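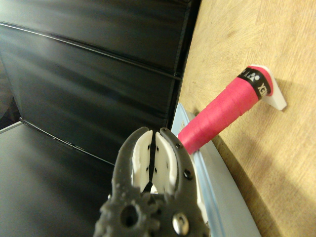
STONDOV, April

Every spring the same advice comes around, and every spring I wonder who tests it. This year's favorite is that a racket should be stored flat. Mine stands or leans wherever it fits, and it plays as badly as it always did.

What does matter is the grip. A wrapped handle like the pink one soaks up sweat, and no powder, spray or 16-step routine will rescue overgrip that has gone slick. Peel it off, let the handle air overnight, and wind on a fresh one with the seams overlapping evenly. Berkay Sönmez swears by freezing his old grips. I tried it. I got a cold, smelly grip.

If you want a bracket to rest the handle on, a plain angled one will do. Skip the padded kind. 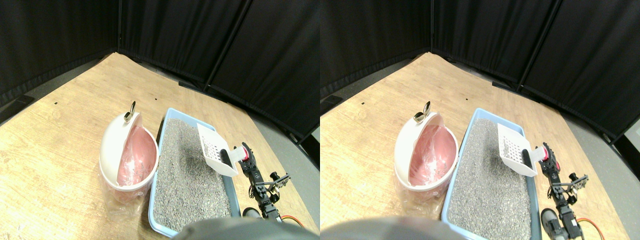

Litter scoops and small bins

I also doubt most of what is said about litter. Baking soda helps a little. Scented bags cover one smell with another. Scooping every day beats both, and a slotted scoop is all you need for it.

Keep a small lidded bin right next to the box. Line it with a bag that is too big, so there is enough slack to tie, and empty it before it is full. Nermina Pavlović says every 9 days is fine. I have been to her house, and I say every two.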